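Mesa modular Flaltari, blanca – la que usamos para todo

Llevo ya varios meses recomendando la Flaltari a cualquiera que me pregunta por mesas de reunión, así que iba siendo hora de dedicarle una página en condiciones. Soy Clyde Lindqvist y en Griltov vendemos mobiliario para oficinas pequeñas, talleres y asociaciones, gente que necesita una mesa para el presupuesto de la mañana y la merienda de la tarde.

¿Qué es lo que me gusta? Pues que es sencillísima. Tablero blanco, rectangular, sin adornos, y se junta con otra igual por el canto. Queda una junta fina entre las dos y ya tienes mesa larga. Si un día viene menos gente, las separas y listo (yo las muevo solo, aunque entre dos personas se va mucho más rápido, claro).

En blanco, además, luce todo lo que le pongas encima. Rotuladores, notas adhesivas, un plato con algo dulce... ¡hasta el tarro de tapa roja que siempre anda rodando por ahí!
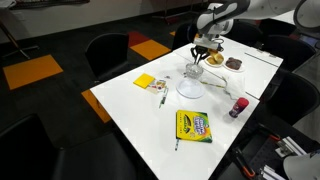
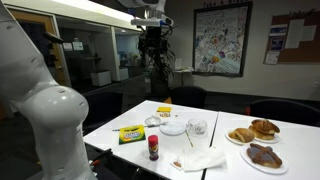 Platos, una caja Crayola y mesas juntas.
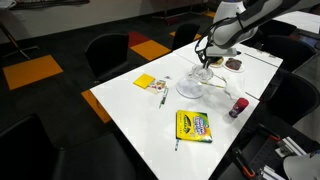

Me preguntan mucho por las manchas de rotulador. Mi consejo es no dejarlas para el día siguiente: paño húmedo, una gota de jabón neutro y a secar. Nada de estropajo, por favor, que luego me llegan fotos de tableros rayados y me da una pena tremenda. Con el café, lo mismo. Y si vais a cortar pan o bizcocho, poned una tabla debajo – el tablero aguanta bien el uso diario, pero un cuchillo es un cuchillo.

Las sillas van aparte. Yo la combino casi siempre con la Uveo negra, que tiene un respaldo comodísimo para reuniones largas y hace un contraste muy bonito con el blanco. También tenemos la Kapoor, más ligera y apilable, por si andáis justos de sitio. Las dos se pueden probar en la tienda, y os animo a sentaros un buen rato, con calma, que en un minuto no se nota nada.

Datos prácticos

Precio por mesa: 472 euros, IVA incluido
Largo del tablero: 200 cm
Garantía: 5 años
Plazo de entrega: 6 días laborables
Color: blanco
Montaje: patas atornilladas, llave incluida en la caja

Una cosa más sobre el pedido: si queréis juntar varias, pedidlas a la vez y decídmelo en las observaciones, así os las preparo del mismo lote y el blanco coincide. En noviembre solemos ir más cargados de encargos, de modo que escribidme con un poco de margen y os confirmo la fecha antes de que paguéis nada.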